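2024년 8월 29일

의자에 대해서 글을 쓰는 사람이 될 줄은 몰랐습니다. 이 블로그에는 원래 산책과 빵 이야기를 썼고, 가끔 한국어 공부 이야기를 썼습니다. 그런데 이번 여름에 저는 의자 생각을 아주 많이 했습니다. 밥을 먹으면서도 옆 사람이 앉은 의자의 다리를 보고, 은행에 가면 번호표를 들고 의자 등받이를 만져 보았습니다. 그래서 잊어버리기 전에 적어 두려고 합니다. 제 한국어가 이상한 곳이 있으면 댓글로 고쳐 주세요. 지난번에 "등받이"와 "등바지"를 잘못 쓴 것을 알려 주신 분께 감사합니다. 메모장에 열 번 썼습니다.

시작은 방 정리였습니다. 저는 Naro라는 작은 공유 사무실에서 일합니다. 번역을 하고, 저녁에는 글쓰기 모임을 합니다. 모임이 있는 날에는 의자가 많이 필요하고, 모임이 없는 날에는 바닥이 많이 필요합니다. 이 두 가지를 한 방에서 다 하려니까 매번 의자를 옮겨야 합니다. 예전 의자는 식탁 의자였습니다. 무겁고, 다리에 붙인 펠트가 자꾸 떨어졌습니다. 떨어진 펠트는 꼭 제 양말에 붙어서 집까지 따라왔습니다.

바닥에 긁힌 자국이 생긴 다음에 저는 결심을 했습니다. 바퀴가 있는 의자로 바꾸자고요. 모임 사람들에게 물어보니까 의견이 다 달랐습니다. 어떤 분은 바퀴가 있으면 앉을 때 무섭다고 하셨습니다. 어떤 분은 팔걸이가 없으면 오래 못 앉는다고 하셨습니다. 팔걸이가 있으면 책상 밑으로 안 들어간다고 말씀하신 분도 있었습니다. 모두 맞는 말이라서 저는 공책에 적기만 하고 한참 동안 아무것도 사지 않았습니다.

처음에 본 것은 Wedo라는 중고 가구 가게였습니다. 큰길에서 골목으로 조금 들어가면 있는데, 안에 들어가면 오래된 서랍 냄새가 납니다. 저는 그 냄새를 좋아합니다. 고등학교 때 할머니 댁 창고에서 비슷한 냄새가 났습니다. 가게에는 회의실에서 나온 의자가 벽을 따라 쌓여 있었고, 하나씩 내려서 앉아 볼 수 있었습니다. 저는 여덟 개에 앉아 보았습니다. 가게 주인이 커피를 주셨기 때문에 하나만 앉아 보고 나올 수가 없었습니다.

앉아 보면서 배운 것을 적습니다.

- 등받이는 손으로 누를 때와 등으로 누를 때 느낌이 다릅니다. 손으로 눌러서 부드러운 것이 등에는 너무 약할 때가 있었습니다.
- 팔걸이는 높이보다 폭이 저에게는 더 중요했습니다. 폭이 좁으면 겨울 외투를 입고 앉을 때 힘듭니다.
- 바퀴는 가게 바닥에서 굴려 보면 잘 모릅니다. 가게 바닥은 시멘트이고 우리 방은 나무 바닥입니다.
- 검은색 의자는 먼지가 잘 보입니다. 가게 주인은 회색도 똑같다고 하셨습니다.

그날은 사지 않고 돌아왔습니다. 집에 오는 버스에서 후회했습니다. 그다음에 Callar의 카탈로그를 보았는데, 여기서 "교육용 의자"라는 말을 처음 알았습니다. 영어로는 training chair라고 하는 것 같습니다. 저는 처음에 운동할 때 쓰는 의자인 줄 알았습니다. 학원이나 회의실에서 쓰는 의자이고, 좌판이 접히는 구조라서 여러 개를 앞뒤로 붙여 놓을 수 있다고 합니다. 식탁 의자를 옮기느라 허리가 아픈 사람에게 이 설명은 시처럼 들렸습니다.

접히는 의자를 고를 때 제가 걱정한 것은 좌판입니다. 좌판이 쉽게 움직이면 앉을 때도 움직이지 않을까 생각했습니다. 그래서 앉기 전에 좌판을 손으로 한 번 누르는 습관을 만들기로 했습니다. 모임에서도 그렇게 말씀드렸는데, 지금은 다들 의자에 인사하는 것처럼 좌판을 톡 누르고 앉습니다. 저는 그 모습이 좀 귀엽다고 생각합니다.

의자를 옮기는 방법도 이야기하고 싶습니다. 식탁 의자는 들어서 옮겼습니다. 바퀴 달린 의자는 등받이 위쪽을 두 손으로 잡고 미는 것이 저는 제일 편합니다. 팔걸이를 잡고 밀면 의자가 자꾸 옆으로 돌아갑니다. 한 손으로 밀 때도 마찬가지입니다. 저는 물컵을 들고 한 손으로 밀다가 책상 다리에 의자를 부딪친 일이 두 번 있습니다.

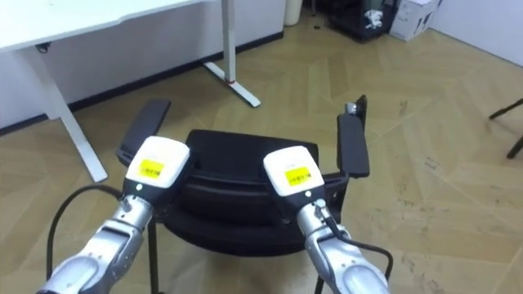
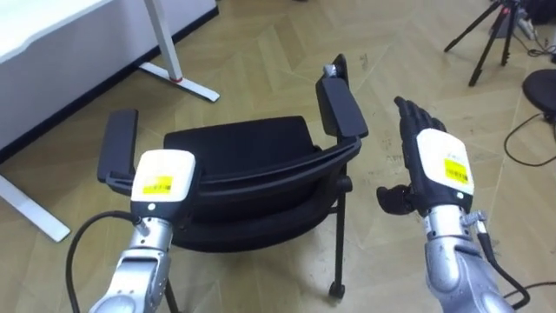
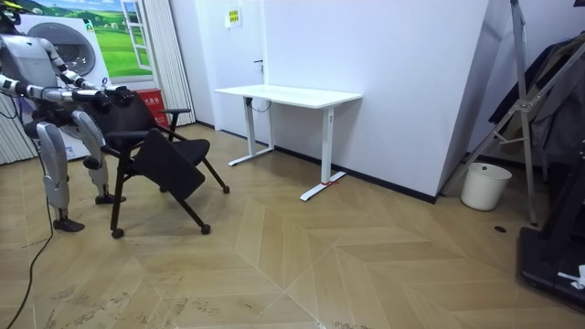 팔걸이가 달린 검은색 의자.

세 번째 사진을 보시면 바퀴와 좌판이 나옵니다. 좌판은 앞쪽으로 비스듬히 내려가 있습니다. 등받이는 메시입니다. 저는 "매쉬"라고 썼다가 사전을 찾아보고 고쳤습니다. 첫 번째와 두 번째 사진은 의자의 뒤쪽입니다. 저는 의자의 뒷모습을 좋아합니다. 사람들은 의자를 살 때 앞을 보지만, 방에 들어오면서 먼저 보는 것은 뒤쪽일 때가 많습니다. 특히 우리 방은 문에서 보면 책상이 저쪽에 있으니까 등받이가 먼저 보입니다.

두 번째 사진의 바닥은 헤링본 마루입니다. 저는 이 무늬의 한국어 이름이 따로 있는지 궁금해서 찾아보았는데, 그냥 헤링본이라고 많이 부르는 것 같습니다. 청어의 뼈라는 뜻입니다. 생선 뼈 위에 의자를 놓는다고 생각하면 조금 재미있습니다. 밝은 나무 바닥에 검은 의자를 놓으면 다리가 가늘어도 잘 보여서, 어두울 때 발가락을 부딪치는 일이 적습니다. (그래도 저는 부딪칩니다.)

바퀴에 대해서는 아직 결론이 없습니다. 나무 바닥에서는 바퀴에 모래가 하나만 끼어도 소리가 납니다. 저는 모임 전에 바닥을 먼저 쓸고, 그다음에 의자를 꺼냅니다. 순서를 바꾸면 의자 밑을 쓸기 위해서 의자를 또 옮겨야 합니다. 당연한 말인데 저는 이것을 한 달이나 반대로 했습니다. 바퀴에 감긴 머리카락은 작은 가위와 핀셋으로 뺍니다. 칼을 쓰다가 바퀴 고무를 자를 뻔한 다음부터 칼은 쓰지 않습니다.

팔걸이는 결국 있는 쪽을 골랐습니다. 책상 밑으로 다 들어가지 않는 것은 사실입니다. 그래서 책상에서 조금 떨어뜨려서 세워 둡니다. 대신 모임이 길어질 때 사람들이 팔걸이에 팔꿈치를 대고 턱을 괴는 것을 보면 잘 골랐다고 생각합니다. 한국어로 "턱을 괴다"의 맞춤법이 "고이다"인지 "괴다"인지 저는 늘 헷갈립니다. 둘 다 된다고 들었습니다.

책상 이야기도 잠깐 하겠습니다. 책상을 흰색으로 하면 의자는 검은색이 좋다는 사람도 있고, 의자도 흰색이어야 방이 넓어 보인다는 사람도 있습니다. 저는 커피를 자주 쏟기 때문에 흰 의자는 생각하지 않았습니다. 천으로 된 의자에 커피를 쏟으면 그날 하루는 그 의자만 보게 됩니다. 예전에 도서관에서 그렇게 한 적이 있고, 지금도 그 도서관에 가면 그 자리에는 앉지 않습니다.

의자를 닦는 방법은 간단하게 하고 있습니다. 등받이는 마른 솔로 위에서 아래로 쓸어내립니다. 젖은 천으로 먼저 닦으면 먼지가 구멍 안으로 들어가서 더 보기 싫게 됩니다. 팔걸이는 물에 적셔서 꼭 짠 천으로 닦습니다. 손이 닿는 곳이라서 생각보다 더러워집니다. 다리는 자주 잊어버립니다. 바닥을 닦다가 눈이 마주치면 그때 닦습니다.

그리고 의자를 세워 두는 자리를 정했습니다. 처음에는 벽에 딱 붙였는데, 등받이 윗부분이 벽에 닿아서 벽지에 자국이 생겼습니다. 지금은 손바닥 하나만큼 떨어뜨립니다. 문 앞에는 두지 않고, 상자 앞에도 두지 않습니다. 상자 앞에 두면 상자를 꺼낼 때마다 의자를 옮겨야 하니까 결국 아무도 그 상자를 열지 않게 됩니다. 우리 방에도 봄부터 열지 않은 상자가 있습니다. 무엇이 들어 있는지 이제는 조금 무섭습니다.

접이식 탁자도 알아보고 있습니다. Chornovol이라는 이름의 탁자를 모임 사람이 추천해 주셨는데, 저는 아직 이 이름을 한국어로 어떻게 읽어야 하는지 모릅니다. 가격이 의자 세 개 값과 비슷해서 10월까지는 기다려 보려고 합니다. 혹시 써 보신 분이 있으면 무게가 어느 정도인지, 혼자서 펼 수 있는지 알려 주시면 고맙겠습니다. 저는 키가 작아서 긴 탁자를 세울 때 항상 팔이 모자랍니다.

예전 식탁 의자는 버리지 않았습니다. 하나는 집 베란다에서 화분 받침이 되었고, 하나는 모임에 오시는 분이 가져가셨습니다. 그분은 의자를 초록색으로 칠했다고 사진을 보내 주셨습니다. 제가 쓸 때보다 훨씬 예쁩니다. 베란다에 있는 것도 칠할까 생각했지만, 지금은 그 위에 바질이 있어서 옮기고 싶지 않습니다.

다음 글은 다시 빵 이야기입니다. 호밀빵을 구웠는데 가운데가 가라앉아서, 원인을 찾으면 쓰겠습니다.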